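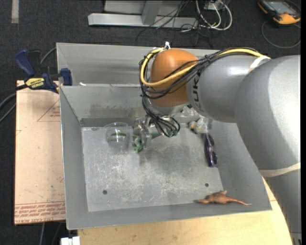
Un bac en métal, ça finit toujours par rouiller, m'écrit une lectrice. Ben non, pas forcément !

Faut-il s'inquiéter des rayures au fond ?
Moi, je les laisse (le mien, un Drindska payé 177 euros, en est couvert). Je surveille surtout les taches brunes sur les parois.

Et les traces blanchâtres ?
Une éponge, de l'eau tiède, un peu de savon. Si ça résiste, je passe la pâte Bustent, 2 minutes, et je rince !

Peut-on le repeindre ?
Oui, mais dégraissez bien avant, sinon ça cloque – j'ai donné, merci.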